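Wie greift ein Roboter? Zwei Finger oder eine ganze Hand!

Wissen für Kinder | 24.1.19

Mach mal etwas ganz Einfaches: Nimm eine Flasche vom Tisch. Geschafft? Dann hast du gerade etwas getan, woran Forscherinnen und Forscher in aller Welt tüfteln! Bei Robotern heißt das Teil, das zupackt, Greifer. Und davon gibt es ganz verschiedene.
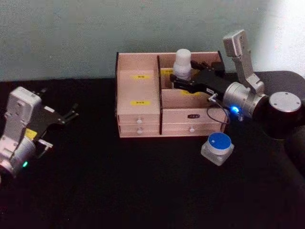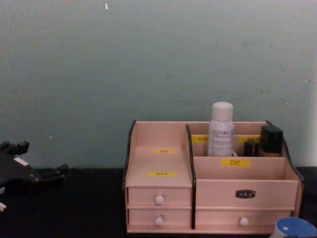 Greifer-Test am kleinen Holzregal mit Schubladen

Im Labor Westau wird genau das ausprobiert. Dort arbeitet Tin-yau Hsu, und seine Lieblingsfrage lautet: Welcher Greifer kann was am besten?

Der einfachste heißt Parallelgreifer. Er hat zwei Finger, die aufeinander zufahren, so wie eine Grillzange (nur viel genauer). Eine Flasche festhalten? Das kann er prima! Weil er so schmal ist, kommt er auch in enge Fächer hinein. Und der Computer muss sich bloß merken: auf oder zu, fest oder sanft.

Eine Roboterhand mit Gelenken ist da schon kniffliger. Ihre Finger können sich krümmen, fast wie deine! Damit kann sie sich um runde oder krumme Dinge herumlegen. Dafür muss der Computer jedes Fingerglied richtig steuern, und das ist ganz schön viel Rechnerei auf einmal.

Und was ist mit einem Schubladenknopf? Der ist klein, rund und glatt. Packt der Greifer ein Stückchen daneben, rutscht er ab. Drückt er zu fest, geht vielleicht etwas kaputt. Tin-yau Hsu lässt jeden Greifer dieselbe Aufgabe 50 Mal machen und schreibt auf, wie oft es klappt. Im März sollen es sogar 1.000 Versuche werden!

Probier es selbst aus: Leg einen Radiergummi, einen Löffel und eine Murmel auf den Tisch. Heb alles erst nur mit Daumen und Zeigefinger hoch, danach mit der ganzen Hand. Und jetzt zieh dicke Handschuhe an und versuch es noch mal! Merkst du, wie schwer es wird, wenn die Finger kaum etwas fühlen? Bei der Murmel musst du bestimmt ein paar Mal nachfassen.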